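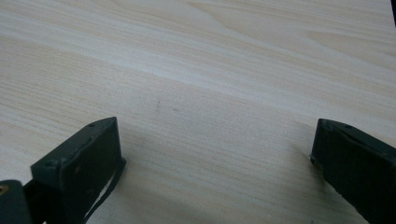
Minutes of the Skarketti Reading Room

A short story by Rima Najjar

The Governors of the Skarketti Reading Room met in ordinary session at six in the evening. Present were Ghada Khasawneh, in the chair, Hadi Bataineh, Loubna Shawky and the Secretary. Apologies were received from Hiba Karam, who had sent them by post, together with a parcel.

The minutes of the previous session were read and signed. Mr Bataineh asked that the word "shouted", where it appeared against his name, be replaced with "observed". This was agreed.

1. The Heating

The Secretary reported that the boiler had been inspected by the firm of Jillis. The inspector had stayed for 18 minutes and had left a card. The card said that the boiler was sound but old, and that a valve should be replaced before the winter. The Governors approved the purchase of the valve.

Mr Bataineh wished it recorded that the Reading Room had been cold every winter of his life and that people had read in it regardless.

2. The Fogh Bequest

The Chair reminded the Governors of the terms under which the Reading Room holds the books of the late Mr Fogh. They may not be sold. They may not be lent. They are to be kept together in the upper room, in the order in which he left them, and once in each year, in June, one of them is to be read aloud from beginning to end by a person who has not read it before.

The Secretary reported that this condition had become difficult to meet. The readings had been kept up for 30 years. The town was small. Those who were willing to read had mostly read what there was, and those who had not read were mostly unwilling. Last June the reading had been given by a boy of twelve, who had been promised a bicycle. He had read a history of drainage in a clear voice and had asked to be excused before the index.

Mrs Shawky asked whether the index counted. The Chair ruled that it did. The boy's mother had read the index.

The Secretary then drew attention to the parcel from Mrs Karam. It had been opened at the start of the session in the presence of all. It contained one book, in a green cloth binding, with the Fogh bookplate inside the cover and the shelf number 100 in Mr Fogh's hand.

There was no gap on the shelf at number 100. The Secretary had gone up to look before the session resumed. Number 99 stood next to number 101, and the two were pressed so tightly together that neither could be drawn out without the other.

Mr Bataineh asked whether it had ever been listed. The Secretary produced the original list, which passed from 99 to 101 without remark. It had been signed by four Governors, all since dead, one of whom was Mr Bataineh's father.

3. Mrs Karam's Letter

The letter enclosed with the parcel was read by the Chair and is entered here in full.

"To the Governors. I return a book which was given to me by Mr Fogh in the last week of his life. He told me that it belonged with the rest but that he would prefer it to be away for a while. I asked how long a while. He said I should know. I have not known, and I am now eighty-one, so I am sending it. I have not read it. He did not ask me not to, but I had the feeling that if I opened it I should have to do something about it afterwards. I resign my seat, with thanks for your patience on the matter of the curtains. Hiba Karam."

The Governors sat for a time. The Chair asked that the silence not be minuted at length.

Mrs Shawky moved that the resignation be refused. Mr Bataineh seconded. It was refused.

4. The Contents of the Book

Mr Bataineh proposed that the book be opened. Mrs Shawky opposed this, on the ground that any Governor who looked into it would no longer be a person who had not read it, and the room could not afford to spend its readers. The Chair asked whether a glance amounted to reading. The Secretary was sent for the deed. The deed was silent on glances.

It was agreed that one Governor should open the book and report only whether it was printed. Mr Bataineh drew the short match. He took the book to the window, where he stood with his back to the meeting for longer than was needed.

He reported that it was not printed. It was written by hand. He was asked whether the hand was Mr Fogh's. He said that it was not. He was asked whether he knew the hand. He said that he would rather answer in June.

The Chair reminded him that the purpose of his going to the window had been a limited one. He accepted this. He added that he had read one line and no more, and that he did not think one line should rule him out. He asked to be entered as the reader for the coming year.

Mrs Shawky said that Mr Bataineh had been asked to read on nine occasions and had on each of them pleaded his throat. Mr Bataineh said that his throat was better.

The application was approved. The Secretary was asked to order the usual tea from Grillora, and to see that there was a chair at the front for Mrs Karam, with arms.

5. The Place of the Book

It remained to decide where the book should be kept until then. The shelf would not take it. The Chair and the Secretary went up together and tried, and the Chair hurt her thumb. Mrs Shawky suggested the safe, but the safe holds the deed and the float, and its door has not closed fully since the float was raised to 3,000.

Mr Bataineh asked whether he might take it home. The deed was consulted once more. The books may not be lent. The Chair observed, after some thought, that the book was not on the list, and that a thing not on the list could hardly be said to have been lent. The Secretary asked whether she wished that entered. She did.

Mr Bataineh put the book inside his coat. He was asked by Mrs Shawky, informally, as the lamps were being put out, what the line had said. He replied that it was only a date and a greeting, such as his father used to put at the top of a letter.

6. Any Other Business

The matter of the curtains was held over.

The session closed at ten minutes to eight. The next will be held when the valve has been fitted.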